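Skudside Serving Tray, Large, White

Sold by Pacheco Table & Kitchen

Item 216. Ships in a plain box with more paper than you would think a tray could need.

The Skudside is a big white rectangle with rounded corners and a raised rim. We have tried to write something grander and keep coming back to that. It carries things from the room where they are to the room where they should be, and it does not have a handle shaped like a leaping fish, unlike the tray it replaced in our range (still available, heavily reduced, see Clearance).

Hina Mughal, our buyer, wanted a tray for people who own plates they like and are tired of serving ware that tries to upstage them. She turned down 16 samples before this one. Several had slogans. One said GATHER, and we did not.

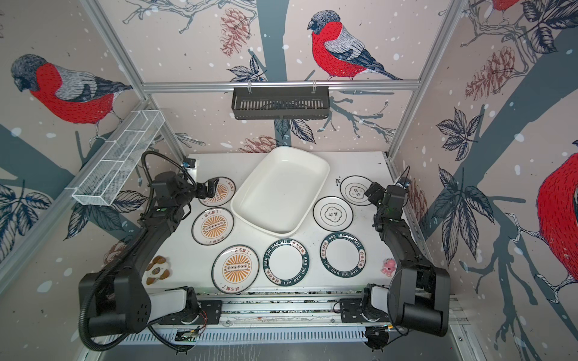

Plain white earns its keep once you start setting out patterned dinnerware. We get letters asking whether the Skudside "goes with" a loud plate, and the answer is yes, the louder the better. Three plates with an orange sunburst and Chinese characters on the rim are about as much conversation as one table can hold, and the empty white tray next to them keeps quiet and lets them talk. If you already own a floral tray, a striped cloth and a set like that, we wish you well.

What to know before you buy

The rim is there to stop a glass from sliding, and it will do so at walking pace. We make no promises about stairs, dogs or teenagers.

It holds up to 4 dinner plates laid flat, depending on what you call a dinner plate. Stacking gets you further, at your own risk.

Wash by hand or in the dishwasher, bottom rack, if your dishwasher is big enough. Measure first. We have had returns from customers who measured second.

Colors: white. A gray was planned for December and came back from the factory green, so we are discussing it.

Often bought with

Prurkemholm cotton napkins, set of 2, for very small parties.
Kukden felt pads, self-stick, for anyone with a nice tabletop and a habit of dragging things across it.

Returns

Send it back unused and in its box. Crumbs count as use. So does gravy, however well you think you wiped it off.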